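**Project report: Migrating a shared computer lab to a new operating system image**
Prepared by Maximiliano Villalobos, Introduction to Systems Administration

## 1. Purpose

The Paseo lab contains 22 desktop computers that had been installed one at a time over several years. Driver versions differed between machines, and two antivirus products were often present on the same disk. The project was to produce one tested image and a written procedure for restoring it.

## 2. Method

A reference machine was installed from original media and updated fully before any other software was added. Grudex, the department's imaging tool, was then used to capture the system partition. The image was first restored to five machines with different graphics cards. Each was checked for display resolution, network login, printing, and sound.

Two problems were recorded. The older cards fell back to a basic display driver, and the Zabala print client lost its queue settings after the first restart. The first was corrected by adding the vendor driver to the image. The second required a login script, reproduced in Appendix B.

## 3. Results

A full restore took 38 minutes over the lab network. All machines in the test group passed the four checks on the second attempt. The remaining machines were restored in July.
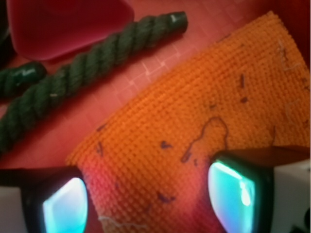

*Reading time: 2 minutes*

## 4. Limitations and further work

The image does not include Grelano, the drawing package used in the design course, as its license is tied to individual machines. It must still be installed by hand after each restore. Disk health was not tested before imaging, and one drive was later replaced after repeated read errors. The procedure should be revised to include a surface scan as its first step.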